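Callgate Home Skills - Unit 5: Washing Up and Putting Away
Course handout

Welcome back! Last unit we got through knives and cutting boards, and now we come to my favorite part of the whole course - dishes. I know, I know, but stay with me, a well-run sink is a lovely thing.

Order of washing
Glasses first, while the water is clean. Then silverware, then plates and bowls, then anything greasy. Change the water when the suds go flat. If you are washing for a big table (the Ziltusbridge supper last April came to 127 plates!) change it sooner than you think you need to.

Rinsing
Hold each plate at a slant and let the water run down the front, then the back. Backs get forgotten all the time, and in a stack the back of one plate sits right on the face of the next.

Air drying
Plates dry best on edge with a gap between them. Give them almost 70 minutes in a cool kitchen, less in a warm one. Set the rack where you can reach it without crossing the stove.
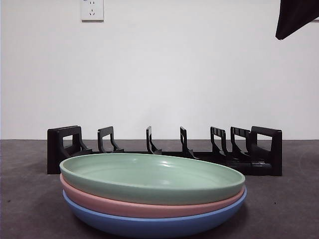

STACKING AND RACKING

Three plates in a pile, green over pink over blue, with the black rack right behind. The blue one is deeper and more like a bowl, so it makes a good base. For the rack, work the other way: lift from the top of the pile, one plate at a time, and stand each between the upright dividers. Leave a slot free beside anything deep - it needs the elbow room!

Practice for next time
Wash and rack 5 plates of at least 2 different depths. Try them in a few different orders and write down which one you liked best. Bring your notes to the Lawal kitchen, and an apron.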